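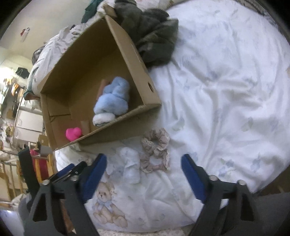 Dranamska is a weaving and finishing mill that makes bed linen, and once a year it lets the public in for an open day. I had wanted to go for a while, mostly because I buy sheets the way most people do, by picking a color and hoping. My own bed at home has a white sheet on it with faint blue flowers and pale green leaves, and before the visit I could not have told you whether the pattern was woven in or printed on. It is printed. I know that now, and I know a fair amount more about sheets than I did.

The open day was Sun 7 July. The mill is at the far end of Butside, past the rail crossing, and the parking lot was full when I got there, so I left the car on the street behind the bakery and walked back. If you go, do the same from the start. Entry was free, but you had to sign up for a time slot at a folding table by the gate. Mine gave me half an hour to wait, which I spent in the yard looking at an old loom they have set up under a roof. A sign said it had run for 67 years. You were allowed to touch the frame but not the moving parts.

Our group had 30 people in it, which was too many for the first room. The guide was Lụa Lò, who works in the finishing department and has been at the mill since she left school. She had a small speaker clipped to her belt and still had to shout once we got near the looms. We were all given foam earplugs. I put mine in and missed most of what she said about warping, so I can't report much on that part. What I did understand is that the lengthwise threads are wound side by side onto a big beam before any weaving begins, and that a mistake at this stage runs the whole length of the cloth.

The weaving hall is long and warm, and the floor shakes. The looms there now use a jet of air to carry the crosswise thread, and it goes over too fast to see. Each machine stops by itself when a thread breaks and a light comes on above it. Two weavers look after the whole row. We watched one of them find a broken end, knot it and start the loom again, and it took her less time than it takes me to thread a needle.

Cloth comes off the loom looking nothing like a sheet. It is grayish, stiff and a little greasy, with tiny brown flecks from the cotton plant. Lụa Lò passed a piece around. It felt like a painter's drop cloth. The stiffness is from starch, put on the thread so it can stand up to the loom, and all of that has to be washed out again before bleaching. The washing and bleaching are done in a closed line of tanks, so you only see gray cloth going in at one end and white cloth coming out at the other. That room smells like a swimming pool.

Printing was the part I liked best. The mill still uses rotary screens, which are thin metal cylinders with the pattern in them as very small holes. There is one screen for each color. The dye paste is pumped inside the cylinder and pressed out through the holes as the cloth runs underneath. They were running a leaf pattern in 3 colors, and the operator stopped the line to show us what happens when one screen is slightly out of place. The green sat just to the side of its outline, by the thickness of a pencil line. I would not have noticed it in a store. He said they would cut that length out and sell it as rags.

A man in our group asked why printed sheets fade more on one side of the bed than the other. The answer was sunlight, plus the fact that most people always put the sheet on the same way around. She told us to turn it end for end each time we wash it. She also said to skip fabric softener, to close the zippers on anything that goes into the wash with it, and to take sheets out of the dryer while they are still slightly damp if we care about creases. Someone asked whether she irons hers. She does not.

After printing, the cloth is steamed to fix the dye, washed again, dried and stretched back to its proper width. Then it goes upstairs to be cut and sewn. The hems are done by machine, but the elastic on fitted sheets is still guided in by hand, and this was the room with the most people in it. They had left one machine free for visitors to try hemming a pillowcase. The line for it was long and mostly children, so I passed.

The last stop was the inspection room. Each sheet is drawn over a lit table and looked at by one person, who marks any fault with a small sticker. We were given a sheet with faults in it and asked to find them. Our group found 2. There were more than that, and she pointed them out one after another – a missed thread, a thick spot, a dye speck no bigger than a grain of pepper, a skipped stitch in the hem.

The tour ends in the factory store, as you would expect. Prices were lower than in town, and seconds were lower again. The seconds are folded with the fault on the outside, so you can see what you are getting. I bought a plain white flat sheet from the line they call Dollimlow, which is a tighter weave and feels cooler than what I am used to, and two pillowcases with a crooked hem. They take cards. Bring your own bag.

Food was in the canteen. A place called Lại had a counter there with rice noodle soup and iced coffee, and the mill's own kitchen was doing sausages and potato salad. I had the soup, which was good and came quickly. Seating was short between noon and one.

A few practical notes. The stairs to the sewing room are steep and there is no elevator open to visitors, though the rest of the tour is on one level. Closed shoes are required, and I saw a couple in sandals turned away at the gate. Photos are allowed in the yard and the store only. The whole tour took a little under two hours, and the parking lot was half empty by the time I came out. The mill also runs a smaller tour in February for school groups and sewing clubs, and the sign-up sheet for that is kept at the counter in the store.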